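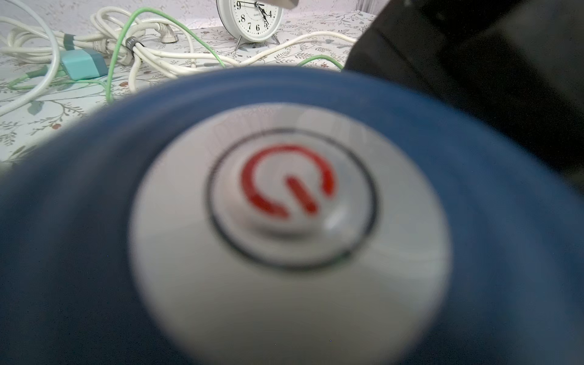
Lucyna Górecki objected at the first review that a standby figure means little unless the report states how long the appliance was left alone before the reading. The method was changed as a result, and the earlier readings were discarded.

Standby Consumption of Small Household Appliances
Garba Etim, Tiago Barreto
August 15, 2025

1. Purpose
Many appliances draw power while switched off at their own button but still plugged in. This project measured that draw for a set of kitchen and floor-care appliances and compared it with the draw in use.

2. Method
Each appliance was connected through a Momham plug-in energy meter. It was switched off at its own control and left for two hours. The meter was then cleared and run for three days. Room temperature was not controlled. Appliances with a charging dock were tested with the battery full.

3. Results
The highest reading in use was 800 W, from the Bevovex kettle. The same kettle showed no measurable draw when off. The Etow vacuum dock drew 652 mW with the battery full. Readings from the dock rose briefly at irregular intervals, which we attribute to top-up charging.

4. Sources of error
The meter is less accurate at low loads. Chidubem Ojo repeated the dock test on a second meter of the same model and obtained a slightly lower value. Both meters may share the same offset.

5. Further work
The test will be repeated in October with a bench wattmeter. Appliances with clock displays were left out and should be added.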